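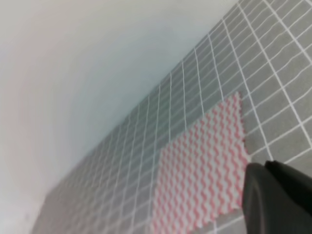 A cleaning cloth with pinkish-red zigzag stripes against small gray tiles with white grout lines.

11th October
By the Prukley Household Reference staff

A cleaning cloth is a piece of absorbent fabric used to wipe dust, grease, or spilled liquid from a hard surface. It is one of the oldest household tools and still one of the cheapest. Cloths are used on counters, glass, furniture, bathroom fittings, and tiled walls and floors.

Materials

Early cloths were mostly rags cut from worn clothing and bedding. Cotton and linen were preferred because they take up water well and can be boiled. Woven cotton is still common in kitchens. Nonwoven wipes, made by bonding fibers together into a sheet, are sold for short-term use. Microfiber cloths are made of very fine synthetic strands, usually polyester or a blend of polyester and nylon, and pick up dust without polish or spray.

Edges

A cut edge on woven fabric will fray unless it is finished. Hemming is the usual method for dish towels. Pinking, which cuts the edge into small points, slows fraying and adds no bulk. Knitted and nonwoven fabrics fray less and are often left with a plain cut edge.

Color and pattern

Many cloths are white with a printed or woven pattern in one color. Stripes, checks, and zigzags are all common. Some households and cleaning firms assign a color to each room — red for the bathroom, for instance, and green for the kitchen — but there is no single rule that everyone follows.

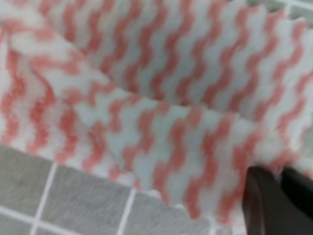
Striped cloth folded over on itself. The pattern bends where the fabric curves.

Folding

A cloth may be used flat, bunched in the hand, or folded into a pad. Folding a square cloth in half twice gives 8 usable faces, and a fresh one can be turned out as each gets dirty. A bunched cloth reaches into corners more easily but wipes less evenly.

Use on tile

Small tiles have more grout for their area than large ones, and grout is more porous than glazed tile. Loose grit is removed first. The tile is then wiped with a damp cloth and dried with a second one. Stained grout may need a brush, as a cloth tends to pass over the joints where they sit below the tile face.

Washing

Microfiber is washed without fabric softener, which coats the fibers and makes them less absorbent. It is best kept apart from cotton, which sheds lint. Cotton cloths can be washed hot. Damp cloths are hung open to dry before storage.

See also: Dish towel; Grout; Mop; Pinking shears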